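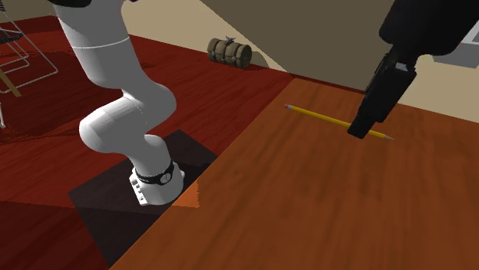 Week 6: Can it do the chores yet?

Notes for the second-year automation elective. Read these before the tute, and bring the Rullis worksheet with you (the blue one, not the one Amedeo handed out in July).

Okay, so last week we got a bit carried away arguing about dishwashers, and I promised I'd come back to the plain question. If I gave you a robot arm today and a messy kitchen table, how much tidying would you get out of it? My short answer is "some, slowly, if you've set things up nicely". The long answer is the rest of this page.

I always start with the pencil because everybody thinks it's too easy. Think about what you do when you clear a desk at the end of the day. You grab the pencil without looking, it rolls in your fingers a bit, you turn it the right way up and drop it in the mug. That's at least four problems for a machine:

Finding it. A pencil is long and thin, and from some angles it's only a few pixels wide.
Picking it up off a flat surface. The fingertips have to get right down near the wood without jamming into it.
Holding it. Where you pinch matters heaps. Grab it near one end and the rest wants to swing.
Doing something useful with it afterwards, like standing it up or handing it over.

We're working in simulation for this unit, which keeps the bench fees down and means you can't break anything. It also flatters us! Contact between two hard little surfaces is one of the things simulators fudge, so a grip that looks lovely on screen may slide straight out on the real bench. Kanako Koyama ran the Turnwood tidy-up task for her honours project and got 40 clean picks in a row in the simulator, then spent a fortnight sorting out friction on the hardware. 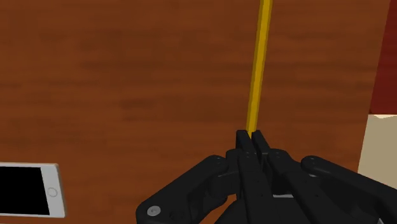 Fig. 2. Multi-fingered hand, upright pinch hold. Note how low on the visible rod the fingertips sit.

Have a think about that hold before the tute. Would you trust it to carry the thing across a room? Would you write with it? I wouldn't, but I'd be pretty happy to see it dropped into a mug.

Now, the shop floor. Floor Goossens (yes, she's heard the joke) will talk to us about packing at Astach, where the parts always turn up in the same tray facing the same way. That's a much kinder job than a kitchen table, and it's why factories got arms decades before any of us got help with the laundry. Ask her what happens when a tray arrives crooked.

For the tute:
1. Pick a chore you did this morning and break it into steps, as I did above. Circle the step you reckon would fail first.
2. Read the Seok chapter on grasping, up to page 42. Skip the proofs if you're short on time.
3. Say whether two fingers would do for your chore, or whether you'd pay for more.

Worksheets are due 29th August, in the box outside room 2441. Daniyal Awan has the spare logins if yours has stopped working.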